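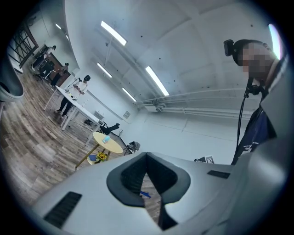
## 4. Working rules for hand-held gripper sessions

Read this section before you unpack anything. It was written by Diarmuid Cronin for the Ernholm room and has been changed since, mostly by taking things out. The first version had a page of rules copied from a standard for fixed robot arms. Very little of it applied to a tool that a person carries around by hand, and people signed it without reading it. I would prefer that you read a shorter one and argue with it.

A note on the word "compliant." The Dimport kit came with a sheet saying the gripper is suitable for use near people. Suitable under what load, at what speed, after how many hours? The sheet doesn't say. Treat it as a sales document and follow the steps below.

### 4.1 Before the session

1. Clear the floor along the route you mean to walk. Small things count. A pen underfoot is a worse hazard than most of what is in the risk form.
2. Check the ribbed vent slot on the gripper shell. Tape, labels and sleeves stay off it.
3. Run a finger around the black rim of the opening with the power off. If the rim lifts or has a nick in it, tag the unit and take another one.
4. Put on the head camera and tighten the strap until you can nod without the box moving.
5. Route the cable down the front of your body. Leave enough slack to look at the ceiling and at your shoes. Then take out any loop big enough to catch a thumb.
6. Ask someone else to look at your cable. You can't see it properly yourself.

> **Caution:** A cable hanging down the chest sits close to the gripper when you hold the tool at waist height. Keep it out of the opening. Clip it to your shirt if it swings.

> **Note:** The Bhattacharjee checklist asks for a cable inspection every 6 sessions. I have not found any reason given for that number. Inspect before each one.

### 4.2 Calibration

1. Stand the checkerboard upright against a wall, at floor level, with the whole pattern facing the room.
2. Press it flat. A bowed board gives you a calibration that passes and is wrong.
3. Record the board from 3 distances, moving slowly. Include views where it falls near the edge of the picture, where a wide lens bends straight lines the most.
4. Save the result under the unit number. Do not reuse last month's file, even if the screen offers to load it for you.

> **Note:** The software shows a green tick when calibration finishes. The tick means that the calculation ended. It says nothing about whether the answer is any good. Open the corrected view and look at something you know is straight, such as a table edge or a floor plank. If it still curves, start again.

We threw out 1,609 recordings in November over this. All of them had the tick.

### 4.3 Sharing the room

Several people may be working at once, and a person wearing a head camera tends to look at the job in hand and very little else. The Cultside guidance deals with this by asking for "adequate separation." I have yet to meet two people who agree on what that is, so we use the following.

1. Agree who has which table before anyone powers up.
2. Stay at least an arm plus a gripper away from the next person. Hold the tool out and turn on the spot. If you can touch them, move.
3. Say "behind you" when you pass someone who is leaning over a table. Say it even if you think they heard you.
4. Push office chairs in. Fold tripods and stands when you have finished with them.
5. Set the gripper down to talk. Do not point with it.

> **Caution:** There is no emergency stop on the wall for hand-held units. The stop is the switch on your own tool, and no one across the room can reach it for you. Practice finding it without looking.

### 4.4 Faces and consent

1. Tell everyone in the room that you are recording, including people at the far end. A wide lens picks them up too.
2. Leave face blurring switched on for every export.
3. Check the blurred file by eye before it leaves the room. Automatic blurring misses people who are small, turned away or half behind something – exactly the people who didn't know they were in it.
4. If someone asks to be left out, stop and delete. They don't owe you a reason.

### 4.5 After the session

1. Power off the gripper, then the camera, then unplug the cable. Pull on the plug.
2. Wipe the rim with a dry cloth.
3. Write down anything that slipped, pinched or surprised you. "Nothing to report" on every line makes me think that the form is being filled in at the door.
4. Enter the running hours. The supplier gives the rim a life of 4,000 hours, and we have no test data behind that figure, so the check in 4.1 step 3 still applies to new units.

Changes to this section go to Diarmuid in writing, with the step number and what happened. Requests that say only "for safety" will be sent back with a question.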